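Flosel desk tray — small pens, big relief!
Posted 9/9/18

I've been after a decent tray for my stationery since last December, and the bright green Flosel has won me over. It's plastic, split into compartments by raised walls, and the colour cheers me up every morning (my old grey Wako never managed that). 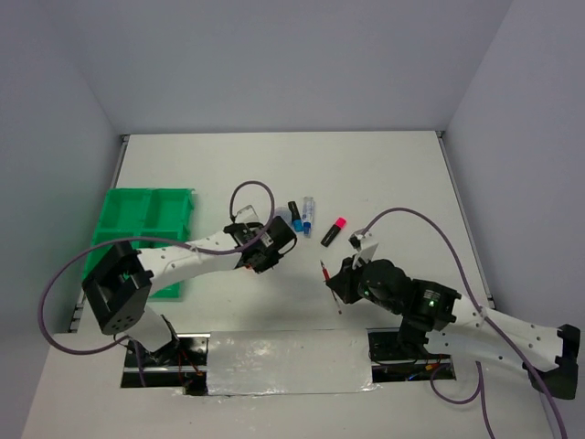 I paid $12 at Bilside and would happily pay it again. Clips go in one section, erasers in another, and it all rinses clean under the tap. My one grumble is that a long ruler won't fit — mine lives in a mug now.

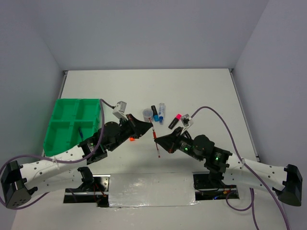
Jova reckons the walls could be a bit higher, as her sticky notes slide over whenever she moves the tray. Fair enough, though mine stays put and I'd still buy a second one for the craft cupboard.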